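4.2 The open afternoon at Dovbridge

We let visitors have a go with the hand-held grippers, and I loved it! Somkiat ran the whiteboard table, and 30 people came through between lunch and four o'clock. 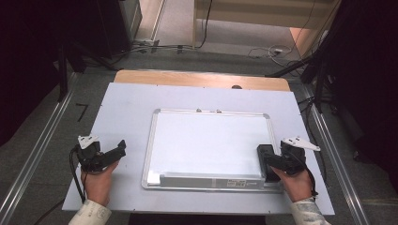
Did visitors need any training first? Most had a minute or two with Kristóf Erdős and then just got on with it.

Figure 3. Eraser task, with a gripper in each hand.

I'd worried that the board would be too dull a thing to show people (Noiphan had wanted cups), but they kept coming back to it, and we went home with 405 tries saved.
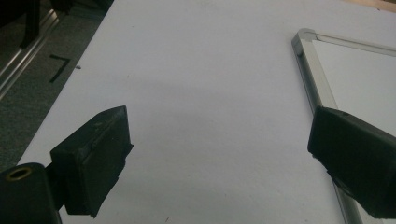 3,000 words · 11 min read

Figure 4. Open fingers beside the board, from the gripper's own camera.

We go through the tries in Section 5, including the ones my mum did.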